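The Long Afternoon Life of a Toy Box

By Beca Lewis

Late one afternoon in June, I sat on the floor of Leszek Nowicki's front room in Danavstead, sorting toys with a man who has given the subject more thought than anyone I know. Leszek ran the Brollard Street playroom for 11 years, and he still can't walk past a heap of blocks without wanting to put them somewhere sensible.

His idea of sensible isn't mine, I should say. I grew up with labeled bins (my mother was fierce about them!), and Leszek gave those up long ago. He likes whatever box happens to be in the house, the sort that once held something good to eat, and he likes it mixed.

"If you put all the fruit in one bin, they play fruit," he told me. "Put a grape in with a necklace and a bottle, and you've got a shop, or a wedding."

He does have a few rules, and they are gentle ones. A box should be light enough for the smallest child to drag. Anything for pouring or scooping comes out first, before the lid toys and the strings of beads, and it goes by itself on the mat. And every box gets emptied completely once a month, down to the crumbs.
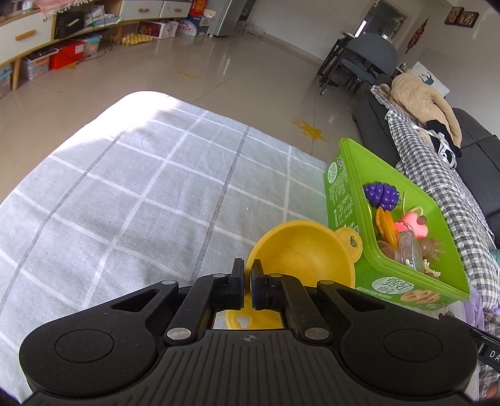 The yellow funnel beside a green box of mixed treasures, toy grapes on top.

My own box at home is a sadder affair, 36 crayons and a puzzle with no sky. I went back that evening and tipped it all out on the rug, and we were still down there playing when supper should have been on the table.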